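Quiet Rooms: How Office Acoustics Are Specified, and Where the Numbers Mislead

When the Azevedo building was converted from a printing plant to rented offices, the leasing sheet listed a ceiling rating, a carpet rating and a wall rating. It did not list a reverberation time. Tenants on the upper floor moved in during October and were asking for changes before the end of the month. Speech carried from one end of the floor to the other, and phone calls on the window side were hard to follow.

The complaint is common in converted buildings. Product ratings describe how a material behaves in a test chamber. Reverberation time describes how a finished room behaves, and it depends on volume, surface area, and what is put inside.

Reverberation time is the interval a sound takes to drop by 60 decibels after the source stops. It is measured in octave bands, because a room that absorbs high frequencies well may do very little at the low end. Thin carpet is the usual case. It has a useful effect at 4000 Hz, less at 1000 Hz, and almost none in the lowest bands, where ventilation noise sits.

Lợi Đỗ, an acoustic consultant at Trellden, surveyed the upper floor with the furniture in place. His report puts the main fault in the parallel hard surfaces: painted block on the long walls, single glazing opposite, and a concrete slab overhead. A clap between two such walls returns as a rapid series of echoes, known as flutter. Adding carpet does not remove it, as the sound path never meets the floor.

"The first request is always for more ceiling panels," Đỗ said. "If the flutter is between walls, you can cover the ceiling completely and still hear it. Treat one wall of the pair and measure again."

Trellden's schedule called for mineral wool panels, 600 mm wide, mounted with an air gap behind them. The gap matters. A porous absorber works best where air is moving fastest, and air movement close to a rigid wall is near zero. Spacing the panel off the wall extends its range downward without adding material. The gap was kept open at the sides and the fixings were set to allow removal for painting.

Small rooms need separate treatment. Below a certain volume the standard formula loses accuracy, and individual resonances become audible as a boom on certain voices. Corner absorbers help. So does a door with a proper drop seal, although a seal improves isolation only and does nothing for the sound inside. 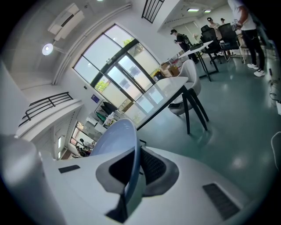 Zuvness Magazine, Buildings Desk

White-painted walls and large panes are popular with tenants for the daylight they give, and both are poor absorbers. A designer who keeps them has to find the absorption elsewhere. Heavy curtains are effective when hung in folds. Hung flat, the same fabric loses much of its value.

Background level is the other half of the specification. An office that is too quiet makes every conversation intelligible across the floor, so some designers add masking noise through ceiling speakers. Đỗ recommends settling the reverberation time first and setting the masking level afterward, with the ventilation running at its normal daytime speed.

The revised figures for the upper floor will be added to the leasing sheet once the second survey is complete.

Contact the editors | Copyright Zuvness | Back to top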